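Section 4. Hanging the Backdrop and Setting Out the Tape Station

4.1 Purpose of this section

This section explains how to hang the fabric backdrop supplied with the Zadmont workbench kit and how to set out rolls of tape on the white work surface beside it. Complete Section 3 (Leveling the Bench) before you begin. Allow one person for the surface and two for the fabric.

4.2 Before you start

Check that the following are at hand:

Backdrop fabric, Part 318
Hanging rail and end caps, Part 388
Soft cloth, dry
Tape rolls for the current job, with spare rolls in the drawer
Step stool rated for indoor use

CAUTION: Do not stand on the bench or on the white surface to reach the rail. The surface is not rated to carry a person.

4.3 Hanging the backdrop

1. Unfold the fabric and lay it face up on a clean floor. Locate the sewn channel along the top hem.

2. Slide the rail through the channel. Work from one end only, and gather the fabric as you go.

3. Fit both end caps and press until each one clicks.

4. Lift the rail onto the wall hooks with a second person at the other end.

5. Spread the gathers evenly by hand from the middle outward. The fabric should fall in soft vertical folds and should not be pulled tight.
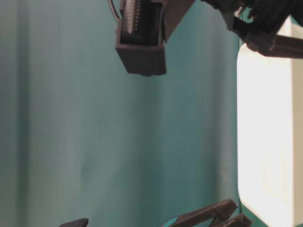 6. Let the fabric hang overnight before deciding whether it needs pressing. Light creases and gentle ripples are acceptable and do not need to be removed. Fabric that is still sharply creased after a night on the rail may be pressed on the reverse side with a cool iron.

7. Check the lower hem. It must clear the floor and must not be caught under the bench feet.

NOTE: The teal-green fabric may look darker where a deep fold is in shadow. Adjust the gathers before you report a color fault. Replacement fabric is cut by Unnithan and is matched to the kit, so fabric from another supplier should not be hung on the same rail.

4.4 Setting out the tape rolls

1. Wipe the white surface with the dry cloth. Do not use solvent, which dulls the finish.

2. Place only the rolls needed for the job. Return all others to the drawer.

3. Leave a hand's width between rolls so that each can be picked up without moving its neighbor.

4. Where a roll has a printed center label, keep the label in place until the roll is used up. It is needed for reordering.

5. A roll may be laid flat or stood upright. Stand a roll upright when it is to be lifted by its center hole.

6. Confirm that the free end of each roll is folded under by a finger's width.
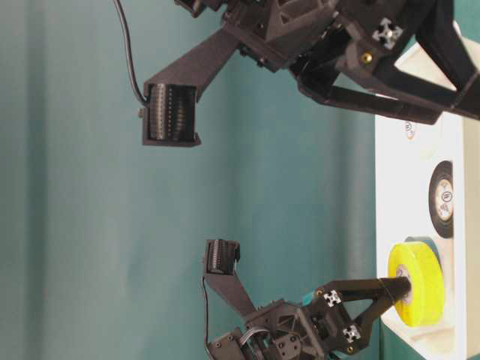

Figure 4-2. Yellow roll standing upright, with a black roll on the same white surface.

CAUTION: A roll standing upright can travel if the bench is bumped. Return upright rolls to the drawer before moving the bench.

4.5 Routine care

Shake out the backdrop every Friday at the end of the working day. Wash it in April, or sooner if it is marked, using cold water and a mild detergent. Hang it to dry on its own rail. Do not tumble dry.

Remove adhesive residue from the white surface with a Dremorix plastic scraper held nearly flat. Metal blades will scratch the coating, and scratches are not covered by the surface warranty.

The hanging hooks should be inspected after 2,000 hours of bench use. Tighten any hook that turns by hand. If the wall plug turns with it, take the rail down and refer to Section 7, Wall Fixings.

4.6 Ordering parts

Fabric, rails and end caps are ordered through Plurier using the part numbers listed in 4.2. End caps are sold in packs of 2.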